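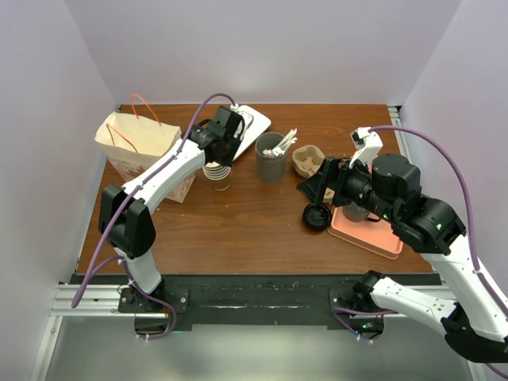 4.2 Open-day observations

We attended the Kemeys open day as visitors and had no say in the choice of task. The hosts spoke of general table clearing. We would put it more narrowly: two fixed arms, one table, one set of takeout ware. Krajčí timed 18 attempts from behind the rope, and Beneš kept separate notes. Neither of us was shown a failure log, and the success rate quoted in the talk came without a definition of success. Paper bags deserve more doubt than they got (Figure 5).
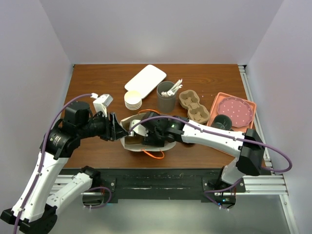
Figure 5. Both grippers at the paper bag, which lies on its side.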